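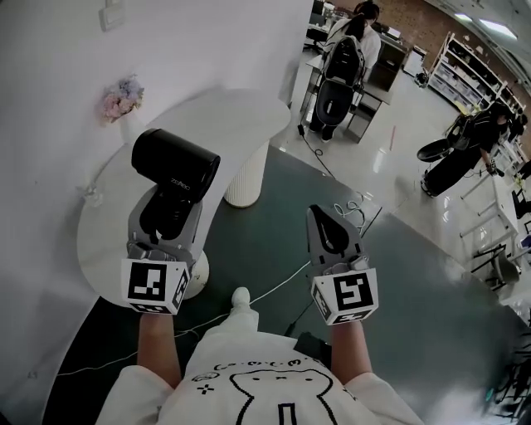
Ticket: Flumari heated socks, left sock cuts out after a short time
Product: Flumari heated hunting socks, size L, with Sanix battery packs
Opened: November 2023
Status: Closed, part replaced

Customer report

Bought the socks in October for sitting in a high seat. Both worked fine on the first two outings. Since then the left one warms up for a few minutes and goes off. The light on the pack flashes red 5 times and then goes out. Pressing the button brings it back on for a short while and the same thing happens. Right sock is fine on all settings. Both packs charged overnight before each trip. Socks have been hand washed once, as per the leaflet.

Support reply 1

Thank you for the details. Five red flashes means the pack has shut itself down because it is not getting a steady connection to the sock. A flat battery gives a slow single flash, so we can leave charging to one side for now.

Please swap the packs over, left to right, and run both socks on the medium setting indoors. Wear them while you do this, as the fault may not show with the sock lying flat. Let us know which side cuts out.

Customer update

Swapped the packs. Left sock still cuts out, with the pack that was fine on the right. The other pack ran the right sock on medium for over an hour with no trouble. Tried the left sock off the foot as well and it stayed on.

Support reply 2

That rules out the packs. The fault is in the left sock, either at the plug or in the lead running down inside the cuff.

Please check the following with the pack unplugged:

Look into the plug end for dirt, lint or green marks on the metal. Wipe with a dry cotton bud.
Check that the rubber collar sits flush. If it has been pushed back, the plug will not go all the way in.
Feel along the lead from the cuff to the ankle for a kink or a hard spot.
Turn the cuff inside out and look at the stitching where the lead enters the sock.

Could you also tell us what boots you wear and where the pack sits when the boot is laced?

Customer update

Plug was clean. Collar looks all right and clicks in. There is a stiff bit in the lead, 2 cm below the pocket, and if I bend it there the light goes red straight away. Boots are Morikawa, 11 inch, the insulated pair. The pack sits just over the top of the boot and the edge of the boot presses on it when I'm sitting with my knees bent. Left boot is laced tighter as I have a thinner calf on that side.

Support reply 3

The stiff spot is where the wire has started to break. With the foot bent and the boot top pressing there, the strands part and the pack shuts down. Please don't use the left sock again, and don't tape it up.

This is covered under the warranty. We only send socks as pairs, so you will get a new pair without packs. Keep your existing packs and charger. Please post the old pair back to the Wondville returns address on your order note, with this ticket printed out or the order number on a slip of paper.

For the new pair, fold the cuff down over the boot top so the pack hangs on the outside, and leave the top hook of the boot undone.

Customer update

New socks arrived. Wore them for a whole morning with the cuff folded down, low setting, then medium for the last hour. Both stayed on. Pack does knock against the ladder rungs a bit going up but I can live with that. Is it all right to walk any distance with them switched on?

Support reply 4

Yes, though we suggest leaving them off for the walk in. Damp socks feel colder once you sit down. We would switch on when you are in the seat, or 300 metres short of it if your feet are already cold.

Closing this ticket. Reply to the same email if the fault comes back.

Internal note

Lead break below pocket, left side, tall boot. Add boot height question to first reply for any five flash reports on this model.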